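Part 4: Your first wash day with the Omora folding drying rack

By now your rack should be standing on its own four feet with both wings clicked open. If a wing still sags, go back to Part 3 and push the side lock down until it snaps. I skipped that the first time and dumped a load of clean towels on the floor!

1. Wipe all the rails with a damp cloth. Mine came out of the box with a gray film on them, and it will rub off on anything white.

2. Pick your spot. I keep mine by the back window, with 10 inches between the wing and the wall so air can get through.

3. Hang the heavy things first, on the two middle rails - jeans, bath towels, sweatshirts. Shake each piece hard before it goes up (you'll iron a lot less).

4. Put shirts and pillowcases on the wings, one layer deep. Doubling up saves room but you'll be waiting until tomorrow night.

5. Socks and small stuff go on the bottom rail. Clip them if you have a cat.

Caution: each wing holds 75 ounces, and that means wet weight. A soaked bath mat goes over that easily, so lay it across the middle.

Note: the rack can go outside, but bring it in before the evening damp. Estíbaliz Collado wrote to me from Trandcombe that she left hers out all June and the hinges got stiff. A drop of sewing machine oil fixed them.

6. Flip the thick pieces after a couple of hours. Waistbands and hems are always the last to dry, so turn those toward the window.

7. When everything is off, fold the wings in first and then the legs. Doing it the other way pinches the side lock, and your fingers too.
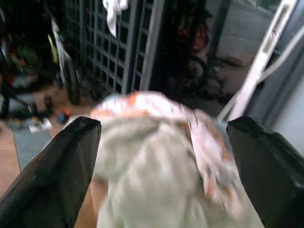

Spare clips and rail caps are in the small bag taped under the base. If yours is missing, Lorente sells the same size caps, and they push on by hand.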